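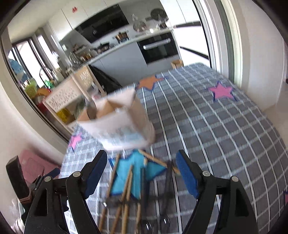 Robots and Chores, Session 4: Can a machine put the chopsticks away yet?

Last time we did floors, and most of you agreed that floors are the easy case. A vacuum robot can be pretty dumb and still be useful, because the floor is flat and it can bump into things all day without anybody minding much. Today we go up to table height, where the bumping starts to matter.

The chore I want you to think about is a small one. There's a utensil caddy, there are chopsticks and a spoon or two, and the job is to get the utensils standing up in the caddy. My niece could do it when she was three (she'd also throw half of them, but she could do it!). I'd like you to keep it in your head for the whole session and resist jumping ahead to laundry, which we get to in May.

Start with the picking up. A chopstick is thin, it's light, and it lies flat. If you come down on it from above with two fingers, the fingertips have to reach almost to the table without jamming into it. On a bare table that's a matter of good height control. Put a cloth down and you may pinch the cloth as well, and now the whole table setting is coming along for the ride. People get around this without thinking — we roll the stick a little, or slide it, or tip one end up with a fingernail. Two flat pads don't have a fingernail.

Then there's the pile. Single sticks on a clear surface are something a decent arm can handle, if you give it time. Crossed sticks are another story, since pulling one moves the others, and whatever the camera worked out a second ago is now old news. Vandana Uniyal asked last week why you can't just take the top one first. You can! But somebody has to decide which one is on top, and with plain wooden sticks that all look alike, that's harder than it sounds.

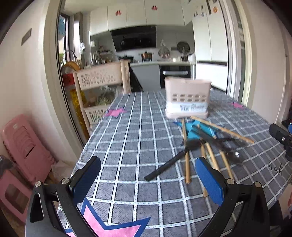
Chopsticks and a black spoon in front of the pink caddy.

Look at how the sticks lie in relation to each other and plan your own order before you read on. Write it down, first to last. When I tried this with the evening group, Ekene Lawal and Pankaj Mishra came up with opposite orders and both of them would work fine. I like that about chores. There's rarely one right answer, and that makes them awkward to grade, for people and for machines.

A word on patterns. We see a star on a tablecloth and know it's part of the tablecloth. A vision system has to learn that, and a blue utensil on top of a blue star is a nice little trap.

About success rates: please be careful with them. Suppose a robot gets each stick right 9 times out of 10. Sounds great, but a 10 percent chance of a miss, stick after stick, adds up fast over one full caddy. Ask what counts as a try, who reset the table, and whether the video was sped up. I'd take a plain count of 100 honest tries over any video.

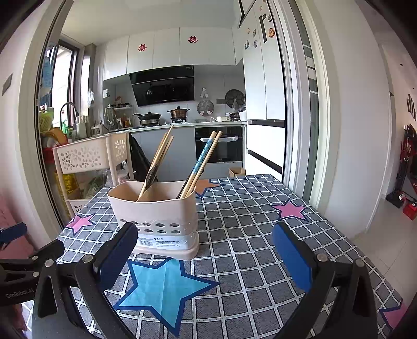
Provport, 12/1/18

Added after class, for those who had to leave early. We spent the last 30 minutes on the other half of the job, putting in. The caddy has a divider, so there are two compartments to aim at, and utensils already standing in one get in the way of the next. They lean, too. You can see it in the picture: the chopsticks rest at a slant, and anything new has to go in past them. Evelien Geerts pointed out that she just drops hers in and gives the holder a shake. Fair enough, but a light plastic caddy can tip, so try that with one hand and see how brave you feel.

Elibariki Mwakalinga wanted a yes or no on the title question. My answer is yes on a good day, slowly, with the same caddy in the same spot. Move it to a kitchen the machine hasn't met and I'd say no for now. On a shop floor I'm more hopeful, because there you can buy a tray that holds every part the same way up. At home you'd have to get the family to cooperate.

For next time: sort the utensils at your own place wearing oven mitts, using only thumb and one side of the mitt. Note each time you slide, roll or tip something before you lift it. Half a page is plenty. Bring the notes with you, and if you still have my copy of the Onano arm manual, bring that too.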